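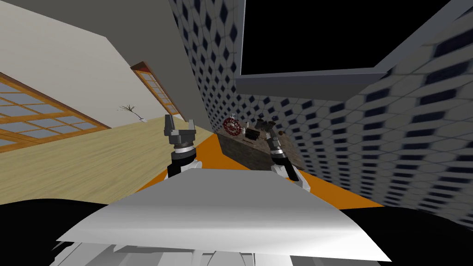

## 4.2 Length of the introduction

We timed the introductions given to guest speakers at the Stimatness evening talks. The recordings cover 40 talks, and 923 listeners returned the short form handed out at the door. Introductions read from a card were shorter than those given from memory.
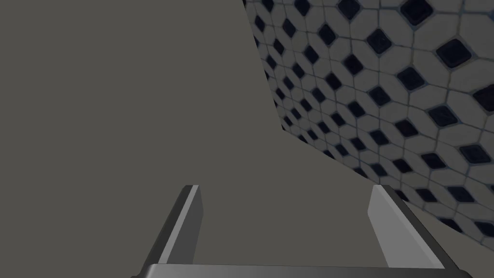

Listeners were asked what they remembered of the introduction once the talk had ended. Most wrote down the speaker's job or home town. Book titles and awards were seldom recalled, even when the host repeated them.

**Figure 5.** Gray marble slab with thin white veins, computer-rendered.
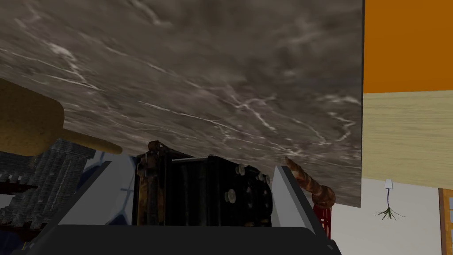 *Grindel Speech Group, Ezzat College*

Personal stories did better when the host had known the speaker for years. Two forms complained that the story told was the same one the speaker then opened with.
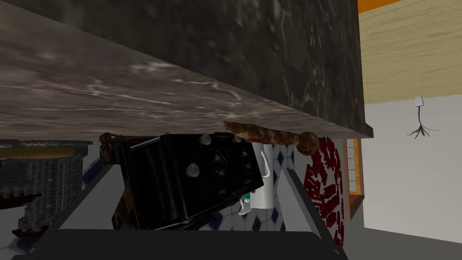 The Zornari talks, held in February in a hall seating 600, were coded separately. Hosts there used a microphone, and several introductions start partway through on the tape. We left those out of the timing but kept the forms.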